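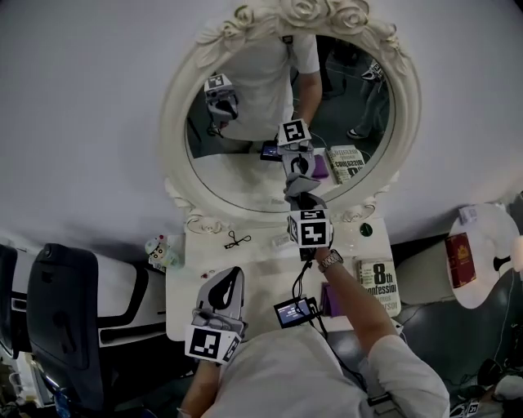
WADMONT, March

By Humaira Sandhu and Noreen Paracha

Sterley Handheld Capture Guide
Section 4. Recording in front of mirrors

A mirror shows the tracker a second copy of each marker cube. The patterns on the copy are reversed, but at steep angles a partial face can still be accepted as valid. Use this procedure for any task at a vanity or wall mirror.

1. Hold one gripper in each hand with the marker cube facing the head camera.

2. Check the display on the handheld screen device. Do not start until it is lit.

3. Keep the idle gripper low. Raise only the gripper that will reach toward the glass.

4. Hold still for 12 frames, then begin the task.

5. Reach at an even speed. Keep cables clear of the fingers and the table edge.

6. At the end of the task, return both grippers to the start pose and stop the recording.

NOTE: Objects may stay on the tabletop. Their reflections do not affect cube tracking.

NOTE: Run the Moriarty filter before export. It drops any cube pose that falls behind the mirror plane. In the Adbridge trials it removed 19 false poses per 1,000 frames. Recordings with more than 25 per 1,000 should be repeated from step 1.

CAUTION: Do not press the gripper fingers against the glass. A bent finger shifts the fingertip offset, and Section 2 calibration must be repeated.

Next: Section 5. Low light

3 comments | 7 shares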